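Traminora Panel Handling Set

README, last edited Mar 30, 2023

Contents

What this is
Where it came from
What is in it
How a session runs
What it changed for the people on the floor
Known gaps
Using it

What this is

Recordings of people lifting, holding and placing flat panels with both hands, made by the fitting team at our Plernbridge site. We use them to teach Prendano, the two-armed helper on the fitting line, how a panel ought to be held while somebody else works on it. I have been waiting two years to write this file and I'm really pleased it is finally in a state to share!

Where it came from

Holding is the dull half of fitting. One person fixes, another stands there with their arms up keeping the panel where it needs to be, and by the afternoon the shoulders know all about it. When the Dunleavy building opened, the team were asked which job they would hand over first if they could, and holding won easily. Fixing came last. People like fixing.

So Prendano holds. The trouble was that our first version held like a clamp: dead still and far too hard. A good holder gives a little when the fixer pushes, shifts a hand before being asked, and eases off at the end so the panel settles. We couldn't write that down as rules (we tried, there is a very sad spreadsheet) so we recorded the people who were already good at it.

What is in it

700 recordings in total, 568 for training and the rest kept back for checking. Each one has:

- video from the head camera
- the path of each hand, worked out from the marker cubes on the gloves
- a start and end mark for the hold
- a short note from the wearer, if they left one

Please read the notes. They are the best bit. "Left hand was doing nothing here" has saved us more time than any chart, and one fitter's long grumble about thumbs led to a proper change in the grip.

How a session runs

Sessions last 60 minutes at most, in paid hours, and never straight after a full shift of lifting. Gloves go on first, then the cables are checked for slack at the elbow and above the head. Do a few slow reaches before picking anything up -- if a cable pulls at full stretch it will spoil the whole session. Then work as you normally would. Don't slow down for the camera and don't tidy up your habits, the habits are what we're after.

Keep the cubes facing outwards where you can. A cube hidden behind a panel for a second or two is fine, the gap gets filled in afterwards and flagged in the hand file.

Anyone can stop a session and anyone can have their recordings removed, before or after release. No reason needed. Recordings are not used to time people or compare them, and line managers have no login to the store.

What it changed for the people on the floor

More than I expected, and mostly in small ways. Fitters now spend their day fixing, checking and setting up, with far less time spent arms-up. The rota was redrawn in October so that everybody takes turns at looking after Prendano, where at first it was only the 3 who had put themselves forward. Looking after it means loading panels, watching the first hold of each batch and deciding when to take over by hand.

It is not all sunshine. Pairs used to chat while they worked and some people miss that a lot. The line is quieter. New starters also used to learn by holding for somebody experienced, and that has had to be put back on purpose: they spend their first weeks holding by hand, next to a person, with the machine switched off. We argued about this for ages and I think it was the right call.

Known gaps

- Nearly all rigid panels. Anything floppy is missing.
- Overhead holds are harder to track, as the cubes end up close to the panel.
- Very few left-handed fixers.
- Some early recordings have no notes.
- Other people may be in view. Everyone who shares the room is told beforehand and can ask to be taken out.

Using it

Start with the checking set and watch a dozen recordings with your own eyes before training on anything. Keep the split as it is so results can be compared. If you find a bad hand path, send us the recording number and we'll fix it in the next release -- and if you build something good with it, please tell us, the fitters love to hear!

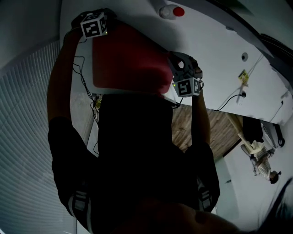

Two-handed hold on a red panel, marker cubes on both gloves.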